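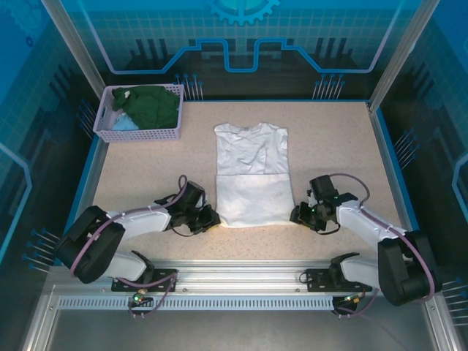 Your Stukley mandolin ships with the bridge off and the strings slack, so the first job is getting the bridge standing up again in the right place. It's a ten-minute job once you've done it a few times, and maybe an hour the first time, so put a record on and take it slow! You need a table with nothing hard or gritty on it and some padding for the neck. A T-shirt partly folded with the hem turned up across the middle, like the white one in the photo, gives you a nice low pad, and you can fold it again if the headstock still touches the table. Have a tuner, a soft pencil and the little cloth bag from the case pocket within reach (the bridge is in there, please don't throw it out with the packing foam).

2. Standing the bridge up

1. Lay the mandolin on its back with the neck on the padding.
2. Take the bridge out of the bag. The thicker end goes under the low G strings.
3. Set it on the top between the two small notches in the f-holes. This is only a starting point.
4. Slide it under the strings and drop each string into its slot. Start with the two outside pairs and the rest will mostly behave.
5. Bring every string up until it just makes a note. Go around all of them, then go around again a little higher.
6. Stop about a whole step below pitch and look at the bridge from the side. It should stand straight up. If it leans toward the neck, loosen a turn, nudge it back and carry on.

CAUTION: Never take one pair to full pitch while the others are slack. The bridge is held on by string pressure and nothing else, and it can jump and scratch the top.

NOTE: If your serial number is below 1758, you have the older bridge with the two thumbwheels. Turn both wheels by the same amount, and only with the strings loosened. 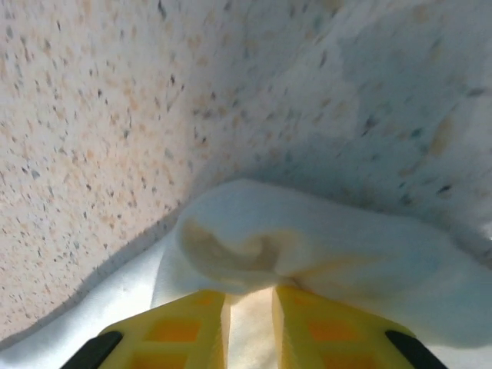 Should I glue the bridge down once it's in the right spot?

Leave it loose. It has to move a hair whenever you change string gauge, and glue will pull the finish off the top the day you need to shift it.

3. Checking the intonation

Tune up to pitch properly before you start this part. New strings drift, so let them sit a while and tune again.

1. Play the harmonic at the 12th fret on the first E string, then fret the same string at the 12th and compare.
2. Fretted note sharp? Move that side of the bridge toward the tailpiece.
3. Fretted note flat? Move it toward the neck.
4. Retune and do the same on a G string.
5. Go back to the E, as moving one end always upsets the other a little.
6. When both sides agree, mark the bridge feet lightly with the pencil – very lightly – so you can find the spot again.

NOTE: I test with the Drumdale clip-on tuner in its slow mode. Any tuner with a needle will do, but the ones that only light up green are too forgiving for this.
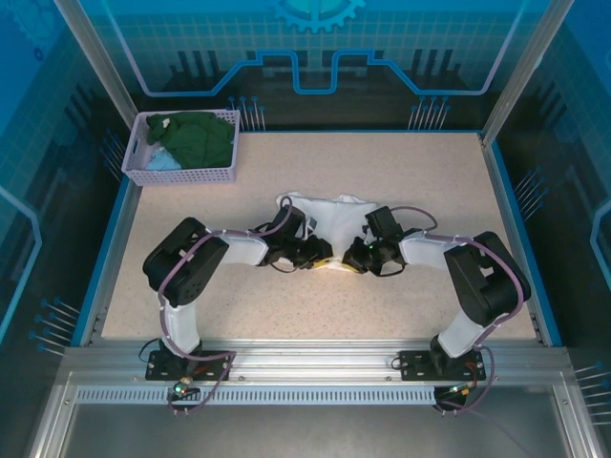

Words by Rasa Juška
July 7, 2023 · 4 min read

4. Choosing strings

The mandolin leaves the shop with Clernier mediums on it. I like them for chopping chords in a loud session, and they do wake the top up. If your fingers are new to this, go down to the Clernier lights for the first 3 months and come back up later. Todorova flatwounds are lovely too (softer, darker, and very quiet under the fingers), but repeat all of section 3 after fitting them, as they sit differently in the slots.

CAUTION: Don't fit heavy-gauge strings. The neck isn't braced for them and the warranty won't cover it.

Change one pair at a time and the bridge will stay where you left it. Wind downward on the post, with two or three neat turns on the wound strings and a couple more on the plain ones.

If you hear a buzz on the open A strings only, see section 7 before you touch the nut.

Home Manuals Strings & Parts Repairs Contact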